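Most of the talk about the two-arm cell at Grestutent goes to the software. Fine. I want to talk about the bench and the floor, which is where I've lost most of my mornings.

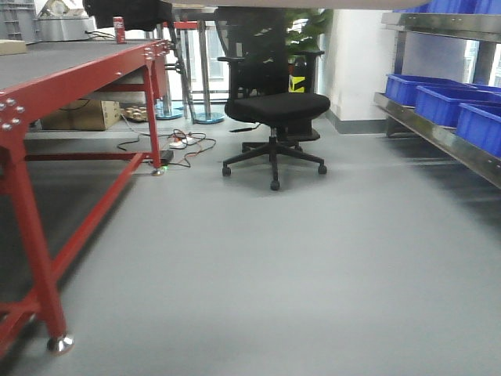
Setup is a floor job first. Level the feet, tighten the corners, then look down. Red bench, bolts at the corners, good steel - and then the cables run out from under it in a tangle to a power strip lying on the floor. Every shop does this. Fultell did it, Bramwell did it worse. One caster over one cord and your calibration run is gone, and you spend 2 hours blaming the camera.

Then the grippers. People wipe the fingers when something slips. Wipe them before. Check the pads, check the screws, every 10 shifts at the outside, I'd say 7.

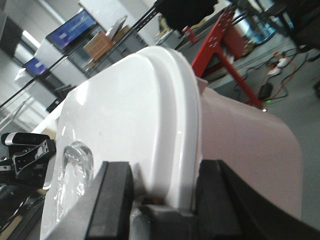

*Fingers on the pink container, white lid on top.*

Curved stuff shows you worn pads quicker than any test block. I keep one tub just for that, recomended.

And the bins! Leftover bags, curls of paper. Clear them at the start of shift, not when the vision throws a fault. 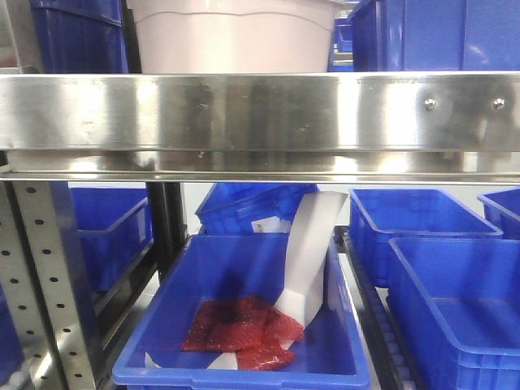 Dastonero wrote back that all this is housekeeping and a decent vision system should cope with a bit of trash. Sure, it copes. Until it doesnt, at 17 picks in, and then somebody is on their knees with a flashlight. I'd take the dull fix. 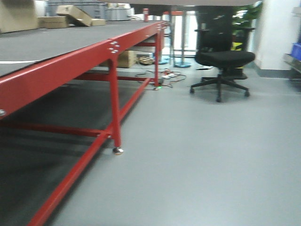

## What I'd change by January

Strip off the floor, up on the rail. Cords tied. Cardboard somewhere else. One check sheet taped to the bench leg - with a pen on a string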